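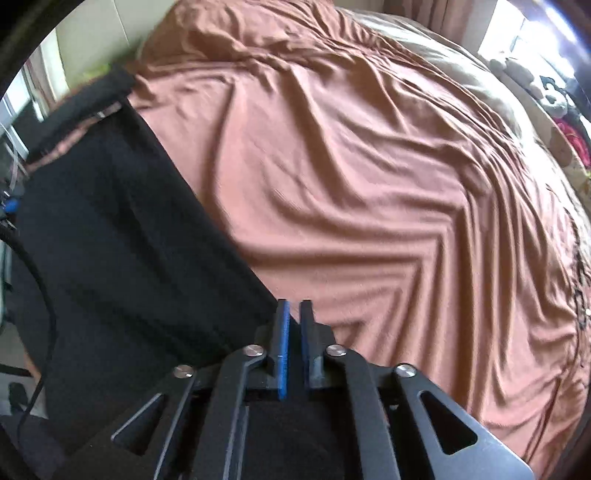 Ingate bedding drive opens with a call to clear the spare room

28/03/2018

Households in Ingate are being asked to go through their beds and linen closets this spring and hand over whatever they no longer use. The drive is run by Gurnix, the household reuse shop on MacAulay Street, and takes in sheets, blankets, curtains, cushion covers, cloth bags and soft toys.

The shop has done a smaller version of the drive before, in August of last year, when it accepted blankets only. It took in 37 bags over the month. This time the list is longer and the drop-off point has moved to the side entrance, where there is room to pull up a car.

Gurnix says most of what it gets comes from spare bedrooms and from rooms that children have outgrown. The bed tends to be where things end up — a blanket bunched at the head end, a couple of plush toys by the window, something dark and folded that has been lying on the sheet so long that the household has stopped seeing it. The shop's advice is to start there and leave the closet for another day.

A leaflet going out with the drive sets out a simple order of work. Take everything off the bed first and put it on the floor or a chair. Strip the sheet and shake it out at a window. Look it over in daylight for thin patches, especially in the middle and along the edges where it tucks under the mattress. A sheet that is only wrinkled is fine to donate, and it does not need to be ironed. A sheet with a tear longer than a hand goes in the rag bag, which the shop also takes, as long as it is marked.

Dark sheets are welcome. Brown, rust and terracotta colors sold faster than white last year, according to the shop, and the shelf for them is nearly bare at the moment. Single sheets without a matching pillowcase are accepted too.

Blankets should be washed and fully dry before they are bagged. The shop has no dryer and had to turn away several bags in August that had been closed up damp. Wool blankets can be aired for a day if washing would spoil them. Electric blankets are not accepted in any condition.

Soft toys are on the list for the first time. They should be clean, with both eyes firmly attached and no open seams. Toys with a battery pack cannot be taken unless the pack has been removed. Pandas, bears and other animals are sorted by size and not by kind, and the smaller ones are sold in a basket near the register. Toys that fail the check are used as stuffing for pet beds, and owners who would not like that are asked to say so at the door.

Cushion covers and cloth bags need a little more care. Pockets and flaps should be opened and emptied. Last year's bags came in with keys, chargers, loose cables and, in one case, a pair of reading glasses, all of which are still in a box behind the counter. Trim that has started to come away can be left as it is — the shop's mending table meets once a week and prefers to do that work itself. Zippers should be closed.

Curtains are accepted in pairs or singly. Hooks and rings should be taken off and put in an envelope with the curtain, with the drop length written on the outside. Tan and beige curtains are in good supply and may be held back until fall. Blinds and curtain poles are not part of the drive.

The shop is not taking shoes, pillows, comforters or mattress pads. Shoes can go to the collection bin in the Zidier parking lot, tied together by the laces. Pillows and comforters are accepted at the county transfer station for a charge of $2 each.

Bags for the drive are free and can be picked up at the Gurnix counter or the front desk of the Ingate library. The shop has ordered 1000 of them. Any clean bag will do if those run out, but it should be one that can be seen through, or else have a list of the contents taped to it. Bags should be light enough for one person to carry up three steps.

Items that pass the check go on sale the following week. A part of the stock is set aside before that for families moving into the MacAulay apartments, where 41 units are being filled this spring. Those families can choose sheets, blankets and curtains at no cost by showing a move-in letter at the register.

Drop-off is open during regular shop hours. Drivers should use the MacAulay Street side and not block the bakery's loading space. People who cannot bring their bags in can call the shop to ask about a pickup, which is limited to addresses inside the town line and depends on when the van is free.

The drive continues until the storage room is full. A notice will be posted on the shop door when that happens, and bags should not be left outside after closing.

Contact the newsroom | Copyright 2018 Ingate Notices. All rights reserved. | Back to top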